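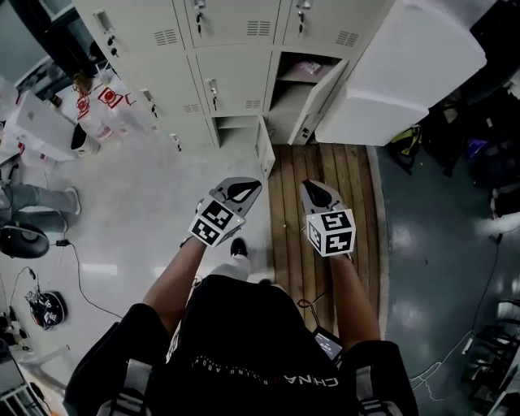
A pair of hand-held grippers, each with a marker cube mounted below the jaws, at the lockers in the Kavthorpe test room.

Kavthorpe publishes results of locker trial comparing two gripper pads

August 2018

Kavthorpe has finished its first full comparison of gripper pads on everyday doors, handles and keys, and the results are now free for anyone to read and use. The trial put the new Grotov pad up against the Trovmont pad, which the test team has used for most of its work until now. Both were fitted to the same hand-held grippers and used on the same bank of metal lockers.

The team made 3,444 attempts, split equally between the two pads. An attempt counted as a success only if the first grasp held and the task was then completed without letting go. The Grotov pad managed 919 of these and the Trovmont pad 795. We are delighted with that gap, which is wider than we had dared hope for when the trial was planned, and just as pleased with how much we learned from the attempts that failed.

Tahmineh Bahrami, who led the trial, said: "Lockers are brilliant for this. You've got a small handle, a key that wants to twist out of your grip, a thin door edge, and then a shelf to reach into once the door is open. If a pad is weak at any of those you find out within minutes, and we did! There was one afternoon when I was convinced the Trovmont pad would walk away with it, because it was so much better on the door edges, and then we moved on to the keys and everything changed."

The trial was run with grippers held in the hands, one left and one right. Working this way let the team swap pads quickly and try a movement again as soon as an idea came up. Each gripper carries a printed marker cube so that its position can be followed by camera, and the tracks were stored alongside the result of every attempt. That means a missed grasp can be compared with a good one from the same approach angle, and much of the report is given over to pairs of this kind.

Four tasks were used: turning a key in a lock, pulling a door by its handle, pushing an open door further by its edge, and lifting a soft item from a shelf. The order was shuffled for each session. Operators changed pads at the midpoint, and those who began a session with one pad began the next with the other.

Most of the Grotov pad's lead came from the keys. It bends a little under pressure and then settles, and operators found they could correct a poor first touch without opening the jaws. On handles the two were so close that the report does not name a better one. The Trovmont pad was clearly ahead on door edges, where its firmer tip stayed square to the metal and the softer pad tended to fold. Lifting soft items went slightly in favour of Grotov, though operators disagreed about how much of this was the pad and how much was practice.

Grip strength was left at one setting throughout. Several operators asked for a lighter squeeze on the soft items, and a variable setting is planned for the next round.

"What I really enjoyed was the arguing," said Bahrami. "People came out of a session with strong opinions, and then we'd sit down with the tracks and half of those opinions fell over, mine included. I'd said all along that the left hand was doing worse because of the door hinges. It was me. I was reaching in too high."

The tracking work was carried out with Venkataraman, whose software matches the marker cubes between camera views and flags any stretch where a cube is hidden from sight. Early sessions in July lost some tracks whenever both hands went into one compartment together. The cameras were moved and those sessions were repeated from the start, and only the repeated sessions appear in the results.

Kavthorpe is also releasing 100 of the recordings in full, chosen to include good grasps, slips and several very untidy recoveries with both hands. They come with the tracks, the task notes and a drawing of the pad mount, so that other groups can fit their own pads and run the same four tasks. No sign-up is needed. We would love to see results from other lockers, especially older ones with stiff locks, and will add them to the comparison with credit to the people who sent them.

A second round is being set up with cupboard doors and drawers. It will use both pads again, along with a Grotov version that has a stiffer tip, made after the company saw the door edge results.

Copies of the report, the recordings and the mount drawing are available from Kavthorpe on request. Groups wishing to bring a pad for the second round should write to Tahmineh Bahrami at Kavthorpe with a short note on its size and how it is fixed to the jaw.

ENDS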